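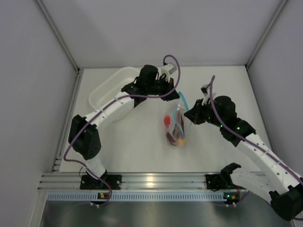

Pekik clear zip bag with blue seal strip, filled. White perforated basket at the back, sold separately.

Pekik Clear Zip Bag, 975 ml

Another reusable zip bag. We stock two other makes already and were in no hurry to add a third, but customers kept asking for one they could see into, so we took a case of these and put them on the shelf next to the Talberg.

The bag is clear plastic with a blue zipper strip along the top edge. The strip is the good part. On an all-clear bag you end up feeling along the edge for the seal, and with this one you can see where it is from across the kitchen. The maker says the blue shows whether the bag is fully shut. We don't buy that. It shows where to press, and you still have to run your thumb along it.

The pack says 975 ml. That is filled to the zipper, which no sane person does. Edvin Moen at our counter measured 900 ml with the bag still closing properly, and we would plan on that.

"Stands up on its own" is also on the pack. Put a few solid things in the bottom and it will stand, more or less. With soup, keep a hand on it. There is no flat base, whatever the drawing on the label suggests.

Good for: cut fruit, small toys, craft odds and ends, anything you want to find without opening five bags first.
Less good for: liquids, anything sharp, long stays in the freezer (the plastic gets stiff and the zipper is a pain to open with cold hands).

Washing: by hand, inside out, and dry it open. The pack claims top-rack dishwasher safe. Ours came out cloudy after 2 washes – still usable, but you lose the one thing you bought it for.

Sold in packs of 5. We don't split packs. The case we have now came in May, and we'll see how it goes before ordering more.

If you mostly want to store leftovers, buy a box with a lid. If you want to see what's in the bag and get at it quickly, this one does the job, and the price is fair for what it is.

Notes by Onni Nieminen

Related items
Talberg Zip Bag, frosted
Gesero Storage Basket, white, perforated
Honkanen Lidded Box, small
Gesero Basket Labels

Contact us | Delivery and returns | © Honkanen Home Supply | Back to top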